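把提手还给我们

我想替一样快要消失的东西说几句好话:提手。

说它快要消失,有人会不服气。超市的塑料袋有提手,电脑包有提手,连卖大米的纸箱侧面都掏了两个洞。可是你仔细想想,那些多半是为了“从店里到车上”这一段路准备的,到家就没用了。我说的提手,是长在东西身上、打算陪它过一辈子的那种:水壶的提梁,煤油灯的铁环,老式食盒上那道横木,外婆针线匣子顶上磨得发亮的铜把手。这些东西一看就知道手该往哪儿放,三岁的孩子也不用教。

我对提手着迷,是从搬家开始的。二十年里我搬过好多次,从北边搬到南边,又在Hurkbridge住了几年,那地方坡多,车开不到门口,最后那段路全靠两条胳膊。搬家的时候你才会认识自己的家当。衣服好办,书最沉,但真正让人恼火的是那些光溜溜的东西:一只没有任何凹槽的加湿器,一台浑圆的音箱,一个漂亮得像鹅卵石的垃圾桶。它们在商店里多好看啊!抱在怀里上坡,走几步就往下滑,你得用膝盖顶一下,再走几步,再顶一下。反倒是一只旧铁皮饼干箱,上面焊着一个丑丑的把手,一只手拎着就上去了,另一只手还能扶栏杆。

从那以后我买东西先看手放在哪里。朋友们笑我,我也不在乎,因为这个习惯给我带来了太多快乐。在Hurkbridge的旧货市场,我可以一个上午什么也不买,光是把各种东西拎起来又放下。同样是壶,有的提梁正好在重心上方,灌满了水也稳稳当当;有的偏了那么一点,一拎起来壶嘴就点头,像在打瞌睡。做第一种壶的人一定自己烧过水,这是我的偏见,我不打算改。 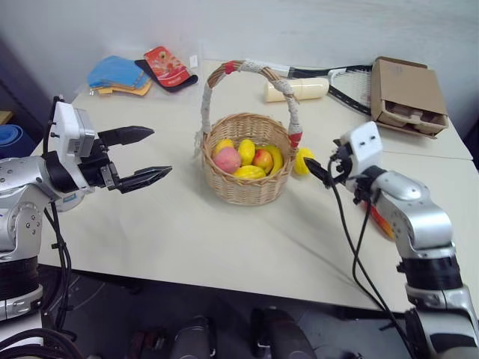 固定的提手和活动的提手,是两种脾气,值得分开来讲。活动的提手会倒下去,省地方,好收纳,水桶和汤锅用它很合适;固定的提手始终站着,占着上面那块空间,看上去有点霸道,但它随时等着你的手。我偏爱后一种,篮子尤其如此。比如一只浅色的藤编圆篮,篮身很深,上面高高拱起一道提手,里面堆了桃子、苹果和香蕉,手照样能从上面穿过去握住,不会碰伤底下的果子。提手上再缠一层白色的东西,两处用红色箍一箍,我看了就高兴。拱得高不是为了摆架子,里面装得越满,越需要那点高度。很多新式的收纳篮把提手改成两侧的小耳朵,整齐是整齐了,可是你得两只手一起端,端着它就开不了门。

我要为这“一只手”多辩护几句。设计产品的人好像总假设我们站在一间明亮的屋子里,双手空空,心情平静,身边没有别的事。谁家是这样的?真实的生活是一只手牵着孩子,一只手拿东西;是一只手打着伞,一只手拿东西;是接着电话,用脚把门带上,另一只手还在拿东西。一件东西能不能单手拿起来,决定了它会不会被常常拿出去用。我家有两个野餐用的容器,一个是带盖的方盒,密封极好,一个是带提手的旧铝锅。猜猜哪个去过海边?

说到海边,我在Palma那阵子,住处楼下有一间小小的杂货铺,门口挂着一排提篮,给客人装东西用的。篮子都不新了,提手被手汗养成了深色,比篮身深好几个色号。我那时每天傍晚下楼买番茄和面包,其实家里常常还有,就是想拎一拎那只篮子。它会随着步子轻轻晃,里面的番茄互相挪一挪位置,过一会儿就安静了。塑料袋不会给你这种感觉,塑料袋只会勒你的手指。

勒手这件事,我觉得大家忍得太久了。一条细细的带子,承着全部分量,压在两个指节上,走到家手指发白,揉半天才缓过来。其实解决办法老早就有:粗一点,圆一点,外面裹一层软的。布条、麻绳、旧皮带、自行车的把带,都行。我给家里能缠的提手全缠过一遍,缠得不算好看,有的收尾处还翘着一个小角,可是冬天摸上去不再冰手,拎重物也不打滑。缠提手是最容易上瘾的手工活,不需要工具,材料是现成的,看着电视就做完了。第一次缠容易缠得太松,用几天就转圈;要把每一圈压住上一圈的半边,一边缠一边拉紧,两头多绕几道。

当然会有人说,提手碍事,占柜子,不好叠放,运输的时候多出一截空气,成本都在那截空气里。这些我都承认。我在Trarnside一家家居店里看中过一只带提梁的砂锅,标价589,旁边没有提梁的同款便宜不少。店里的说明写得很坦白:有提梁的那种一箱装不了几个。我在那儿站了很久,拎起来,放下,又拎起来。最后我买了有提梁的。它在橱柜里确实霸道,占了一整层,害得两只盘子搬去和茶叶作伴。但是从灶台到饭桌那几步路,我每次都走得很神气。

我也不觉得什么都该装上提手。书不用,碗不用,手机更不用。我希望的是,做东西的人在画完那条流畅的外轮廓之后,能再多问一句:谁来搬它?怎么搬?八十六岁的人搬得动吗?一个刚下夜班、胳膊发软的人搬得动吗?我见过一些医院里用的小推车,扶手高低有两道,高个子矮个子都能推,这样的设计没有上过什么杂志,我却每次见到都想拍手。它把用它的人想得很具体。

还有一层意思,我说不太清楚,试着说说看。有提手的东西,天生是准备出门的。灯有了提手,就可以提到院子里去;琴盒有了提手,琴就能到别人家里去;篮子有了提手,里面装的东西多半是要分给谁的。小时候去亲戚家,大人总要提着点什么,回来的时候那只篮子也不会空着,人家会放几个鸡蛋、一把葱、半块糕。篮子就这样在两家之间走来走去,走到最后谁也记不得它原先是哪家的。换成纸盒就没有这回事了,纸盒送出去,拆开,压扁,扔掉。

所以下次你要添置一件家什,不妨先别看颜色,伸手去拎一拎。满着拎一次,空着拎一次,换一只手再拎一次。店员可能会看你一眼,让他看好了。我最近在等一只从Skirkirura寄来的旧工具箱,卖家只发来一句话,说箱子掉了漆,锁也不太灵,提手是好的。我当场就付了钱。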